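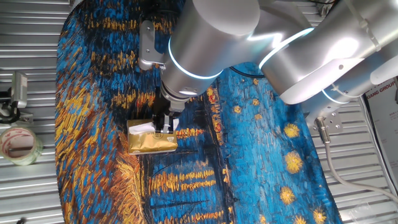
Plerent Small Items, notes for the tissue part
Last edit 21/08/2024

Contents
This part is about one household thing, a pack of facial tissues in a shiny gold-coloured wrapper. It is kept on a cloth with a printed painting, a night sky with yellow stars in the Van Gogh manner. The files are in folder 14 and there are 707 of them. The full Plerent set has 2805.

About the item
The pack is soft and has no stiff sides, so please do not use the box labels from the Greco list. Its wrapper is gold and some of the paint strokes are yellow and orange, so the colour alone is a poor guide for finding it. The tissue at the opening is white.

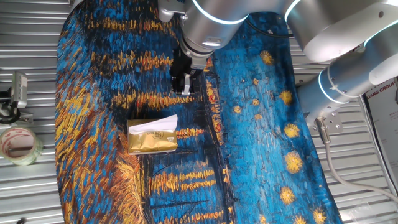 Label names
tissue_pack: the wrapper together with the tissue that sticks out
cloth: the printed cover, also when its edge is folded
other: tape, bags and all things lying outside the cloth

Known problems
The small print on the wrapper is mostly not readable. We left the text field empty and did not guess.
In version 2 the label "rug" was changed to "cloth". Old Zandix exports still have the first name.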